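Ticket: slow refill and brown ring, second-floor bathroom, Clonoswood
Opened by: Albane Guérin
Category: Plumbing / Fixtures
Priority: Low (please don't leave it there!)
Status: Open, waiting on parts

Hi all, me again about the toilet. I know the last ticket got closed in February as "cannot reproduce," but it's reproducing just fine for me. Two things are going on and I suspect they're the same thing. First, the tank takes forever to fill. I put a timer on it and got 52 seconds before I gave up and went to look for the shutoff valve. Second, there's a brown ring at the waterline that keeps coming back however much we scrub.

What I've tried so far: turned the shutoff all the way open (it was open already), jiggled the float, cleaned the little screen on the inlet side. The screen had grit in it, so I was feeling pretty smug for a minute -- and then the next fill was just as slow. 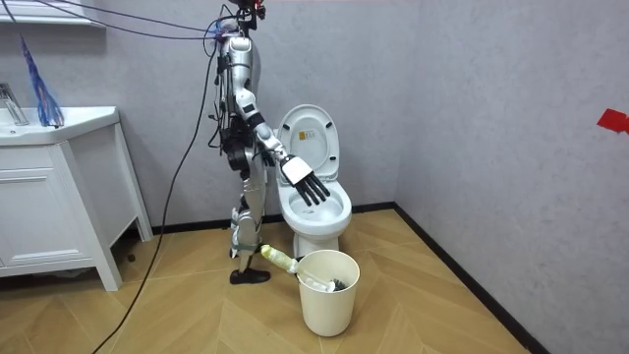 I also did the food coloring test, the one where you put a few drops in the tank and wait to see if any color sneaks down into the bowl. It did, pale blue after 9 minutes. So the flapper is leaking on top of everything else, and that would explain the ring, with a trickle running over the same spot all day long and leaving its minerals behind. Our water is hard. The kettle in the break room will tell you the same story.

Update 1

Arnaud from Guvance called back. He wants the model number before he'll order a fill valve, and he says it should be stamped inside the tank, behind the water. I've had my flashlight in there and all I can find is a casting mark that could be a 4 or could be a lump. He asked if I could send him every bit of writing on the thing, so I'm working on that.

In the meantime I went after the ring with white vinegar. Paper towels soaked in it, pressed against the stain, left for an hour, then a scrub. It got lighter but it's still there, and the bathroom smelled like a pickle jar until lunch.
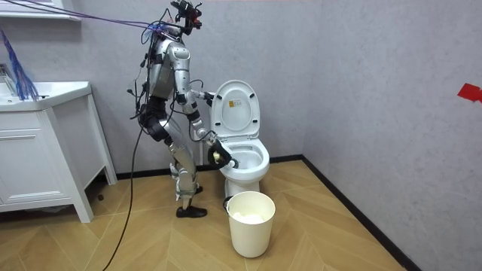 Hard water stains need time more than muscle, according to Arnaud, and he'd like us to switch to a citric acid powder and leave it overnight with the tank shut off. Fine by me. I asked him about the seat too, as I don't want the hinges sitting in acid fumes all night, and he said to leave everything open and let it air. As for the writing he wanted, there's a small label on the inside of the lid, up near the top, yellow and white. Arnaud, if that's any use to you, tell me and I'll go copy it out properly. My guess is it belongs to the lid and says nothing about the valve, but I've been wrong about this toilet before.

Update 2

Citric acid went in last night, 50 grams in warm water. Big improvement! The ring is down to a faint line at the back where the brush doesn't like to go. I've moved the cleaning over to the bucket method, so the brush gets held over the bucket after scrubbing and nothing drips across that nice herringbone floor. Please keep doing it that way, whoever has the next turn.
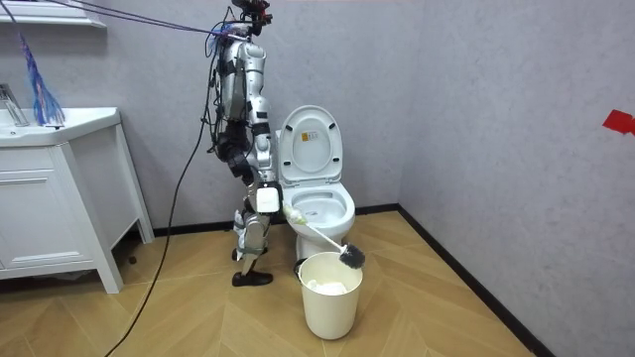 Brush over the bucket, lid up.

The refill is no better, but I didn't expect it to be. Arnaud thinks the seal in the fill valve is shot and wants to swap the valve and flapper in one visit, which sounds sensible to me. He'll bring a universal kit from Warunia in case the model number never turns up.

Still to do:
- replace fill valve and flapper (Guvance)
- repeat the dye test afterward (me)
- one more round of citric acid on the back of the bowl
- order more powder, we're nearly out

Please leave this ticket open until the dye test comes back clear. If the tank is hissing when you walk past, turn the shutoff a quarter turn clockwise and send me a message -- I'm at the front desk most mornings.

Last edited December 2023, A.G.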